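How Does Skin Fix Itself?

Think about the last time you skinned your knee. It stung, it probably bled a bit, and somebody went hunting through the bathroom cabinet for a bandage. A couple of weeks later you could hardly find the spot. Your knee got fixed, and you didn't have to do a thing. You were busy riding your bike!

So who did the fixing? You did, or at least millions of tiny parts of you did. Let's go and meet them.

What is skin, anyway?

Skin is an organ, just like your heart or your lungs. It's the biggest one you can see, and it goes all the way around you. It keeps water in and germs out. It also helps you cool down and lets you feel a tickle, a pinch or a cat's whiskers.

Skin comes in 2 main layers, with a squashy layer of fat underneath. The top layer is called the epidermis (say it: ep-ih-DER-mis). The outside of it is made of flat, dead cells stacked up like roof shingles. They flake off all day long, and fresh ones move up from below to take their place.

Under that is the dermis. This is where the action is! The dermis has blood vessels, nerves, sweat glands and the roots of your hairs. It also has a stretchy, stringy material called collagen (KOL-uh-jen) that makes skin strong. If a scrape doesn't bleed at all, it probably stayed in the epidermis. If it bleeds, you've reached the dermis.

First job: plug the leak

The moment a blood vessel gets cut, it squeezes itself narrower so less blood can escape. Then come the platelets. These are tiny bits of cell that float around in your blood all day, waiting for trouble. When they reach a cut they turn sticky and clump together in a pile.

A pile of platelets is a pretty good plug, but it needs something to hold it in place. Your blood makes long threads called fibrin, which crisscross over the plug like a net. Red blood cells get tangled in the net, and now you have a clot. When the clot dries out on top, you call it a scab.

Second job: clean up

Dirt and germs love an open door. White blood cells squeeze out through the walls of nearby blood vessels and crawl to the cut. Some of them swallow germs whole! Others gobble up broken bits of cell, like a cleanup crew after a parade.

Extra blood and fluid come along too, and that's why the skin near a cut can look pink, puff up and feel warm. A little of this is normal. If a cut gets more and more sore, or starts to ooze yellow or green goo, show a grown-up.

Third job: build new skin

Now the builders arrive. They're called fibroblasts (FY-bro-blasts), and they make fresh collagen to fill the gap. New blood vessels sprout to bring them food and oxygen. Up on top, skin cells at the edges of the cut begin to creep toward each other under the scab. When they meet in the middle, the door is shut, and pretty soon the scab falls off all by itself.

Please don't pick it! Under there, the new skin may still be very thin.

When a cut needs help

Small cuts close up on their own. A deep or wide one has a harder time, with a big gap for those creeping cells to cross. Doctors can help by bringing the 2 edges together and holding them there with stitches. The doctor's word for a stitch is a suture (SOO-cher). Each one can be tied in its own knot, and then the ends get a trim.

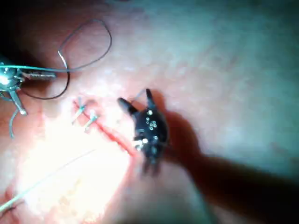
Why do some cuts leave a scar?

When your body is in a hurry to fill a deep cut, it doesn't weave the collagen quite the way it was before. In normal skin the fibers go every which way, like a basket. In a scar they mostly line up in the same direction. Scar skin has no hairs and no sweat glands, so it can look smooth or shiny. Scars often start out pink or dark and change color slowly over many months. Even after the scab is long gone, the builders are still in there, tidying up the collagen!

Try it: make a pretend clot

You need a kitchen strainer, a bowl, some yarn, a handful of cotton balls and a cup of dry rice.

1. Set the strainer over the bowl. If the holes are small, use a colander with big holes.
2. Pour in a little rice and watch it fall through. That's your leak.
3. Tip the rice back into the cup. Press cotton balls over the holes. Those are the platelets.
4. Lay yarn back and forth across the cotton balls. That's the fibrin net.
5. Pour the rice again, slowly.

How much got through this time? Try it once more with no yarn and see if your platelets stay put.

Words to know

Clot: a plug of platelets, fibrin and blood cells that stops bleeding.
Collagen: the stringy material that makes skin strong.
Dermis: the thick layer of skin under the epidermis.
Fibroblast: a cell that makes collagen.
Suture: a stitch that holds the edges of a cut together.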